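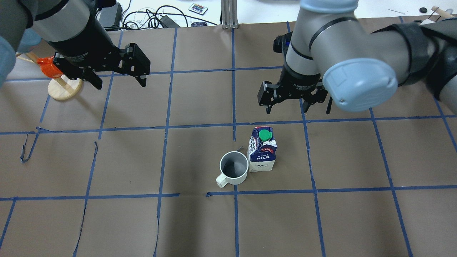 White mug, whole milk, and an orange cup on its stand.

Mugs, milk and paper: your questions

Do I need a mug tree?
Probably not. A shelf does the same job for nothing. If worktop space is tight and you own five mugs or fewer, a wooden one with a round base is fine. The Cudcombe stand has 8 pegs, which sounds generous until you hang big mugs next to each other and they knock.

Can I hang plastic cups on it too?
Yes, if they have handles. They weigh next to nothing, so put the heavy mugs low down.

Is brown paper on the table worth the bother?
For a messy afternoon, yes. For every day, I doubt it. It creases and tears, and the tape starts to lift. Sutanto sell a "table-safe" tape at a higher price and I couldn't tell it from ordinary blue painter's tape.

Why tape it into squares?
Kurniawati Ngui swears by it for giving everything a place. I remain unconvinced, but it does hold the paper down.

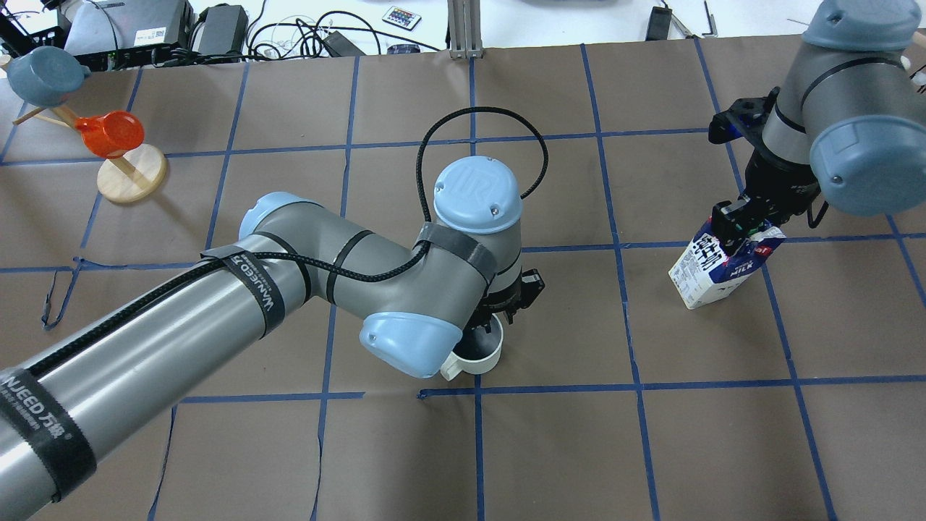 Milk carton just above and white cup on the taped paper, mug tree at the back.

Small cartons or a big bottle?
Work out the price per litre before you believe the offer on the shelf. Small cartons suit people who have milk in two cups of tea a day. Anyone else is paying for packaging.

Does a screw cap keep milk fresh longer?
Once it's open, go by what the carton says. The cap mostly stops it slopping about in the fridge door.

Milk first or last?
I've had 35 emails about this. Please stop.

Page last checked by Dewanti Setiawan, September 2024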